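家里书桌的木蜡油翻新记录

书桌用了几年,桌面开始发干,手腕常放的位置颜色偏深,杯底留下过几圈水印。原来的涂层是薄薄一层水性清漆,已经磨穿,局部修补接不上色,所以整面重做。下面是过程和参数,主要留给自己下次查。

选材

比较过三种方案:水性聚氨酯、虫胶、硬蜡油。聚氨酯耐磨最好,缺点是坏了只能整面打掉。虫胶干得快,怕酒精,也怕热杯子,书桌上不合适。最后用的是 Jorex 的硬蜡油,哑光型,局部磨损后可以原地补涂,不需要打到裸木。代价是固化慢,前两周不能压重物,不能用湿布。

Osman 的同类产品也试过一小块,光泽偏高,在浅色木头上发黄明显,放弃。试样一定要做在桌板背面,用同样的砂纸目数,否则颜色没有参考价值。 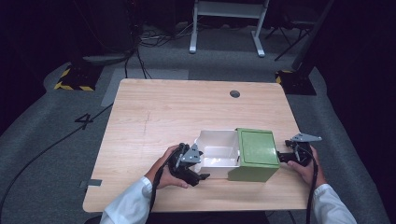

浅色木材上油以后变深是正常现象,程度取决于打磨目数。磨得越细,表面吸油越少,颜色越浅。很多教程建议一路磨到400目,对硬蜡油来说过细,油进不去,只在表面形成一层软膜,指甲一划就有印。我停在200目,手感已经足够平滑。

打磨

起手用120目去旧漆,顺纹,机器不要停在一个点上。桌面如果是贴皮,这一步要格外小心,边角处最容易磨穿,建议边缘15毫米以内全部手磨。旧漆除净的判断方法:用微湿的布擦一遍,颜色均匀变深即可,有发亮或不吸水的斑块说明还有残留。

擦过水以后木纤维会起毛,等它干透再上200目。跳过这一步的后果是第一遍油干了以后表面发涩,还得回头再磨。

除尘用吸尘器加粘尘布。不要用压缩空气,粉尘会飘到墙上再慢慢落回来,我上一次做书架就是这么返工的。

涂油

室温29度,通风,没有阳光直射。这个温度偏高,开放时间比说明书标的短,需要分区操作。我把桌面分成两半,每半涂完立刻收油,再做另一半,接缝处留一点重叠。

第一遍用白色百洁布推开,量要少。等待之后用无绒棉布把没有吸进去的油全部擦掉,擦到手摸上去几乎没有油感。初次做的人一般都是这里出问题,舍不得擦,结果干出来一块一块发粘。

间隔一夜,用旧的细砂纸轻轻带一遍,再上第二遍,用量大概是第一遍的一半。总共2遍,没有做第三遍。Pedadano 论坛上有人坚持三遍,我在试样上对比过,耐水没有可以分辨的差别,光泽反而不均匀。

擦过油的布要摊平晾干,或者泡水后再丢,揉成团放在垃圾桶里有自燃风险。

孔位和边缘

过线孔、螺丝孔的内壁容易漏涂。端面吸油量远大于板面,不封住的话,潮气会从这里进去,贴皮从孔边开始翘。用棉签蘸油涂内壁,连续两次,中间不用等干。已经翘起来的部分先用针管打入白胶,垫烘焙纸夹一晚,再打磨。

桌角同理。圆角的地方纹理方向一直在变,顺纹打磨做不到严格,只能减轻压力,多走几遍。
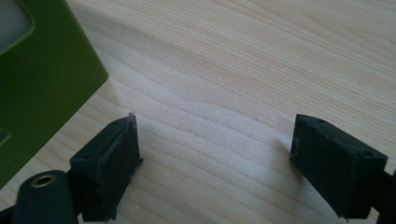

固化期和养护

前两天只放纸。一周以后放回显示器,底座下面垫软木片,不要用橡胶垫,橡胶里的增塑剂会和没有固化完的油起反应,留下的印子擦不掉。两周以后正常使用。

日常清洁用拧干的布,不要用带氨的玻璃清洁剂。水印出现以后先不处理,等它自己干,多数会变淡。仍然明显的,用白色百洁布蘸极少量同型号的油打圈,再擦干净。

胶带残胶用橙油去除,去完要补油。铅笔痕用绘图橡皮,不要用磨砂橡皮。

工具上换过一次打磨机。原来的 Kirach 是三角头,适合角落,做大面容易留下弧形划痕,湿的时候看不见,上油以后非常清楚。后来借了 Shazia Pirzada 的圆盘机,偏心轨道,问题消失。三角头留着做桌腿内侧。

剩下的油倒进小瓶,装满,尽量不留空气。原罐开过以后表面会结皮,结皮以下仍然可以用,过滤一下即可,成胶状的就不要再用了。

下次要改的地方:背面也应该至少涂一遍。这次只做了正面,两面吸湿速度不同,六月梅雨的时候板子中间有一点上拱,用直尺能量出来,入秋后再看能不能回去。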